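Leather sofa

A leather sofa is an upholstered seat for two or more people, covered wholly or partly in tanned animal hide. The covering is cut in panels, sewn together and pulled over a padded frame. Cattle hide is the most common material, being large enough to cover a seat front in one piece.

Construction

The frame is usually hardwood or plywood, with springs or webbing under the seat. Back cushions may be fixed or loose. Armrests are padded separately and joined to the frame at a late stage. Seams are often top-stitched, both for strength and to hold the panels flat over the foam.

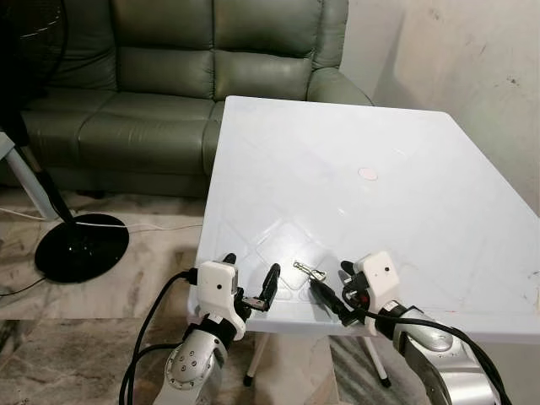 Green leather sofa with a padded, rounded armrest, behind a glossy white table.

Ageing and creasing

Leather stretches with use and does not return fully to its first shape. Creases form mainly on the seat cushions and along their front faces, where the hide bends each time a person sits. Makers treat this as normal wear -- cracking of the finish is a separate fault, linked to dryness and strong sunlight. Pigmented leathers have a coloured coating and resist stains better than aniline leathers, which are dyed through and left largely uncoated.

Care

Dust is removed with a soft dry cloth. Spills are blotted, not rubbed. Solvents and household sprays can lift the colour and should be kept off the surface.

See also: Upholstery; Settee; Tanning; Coffee table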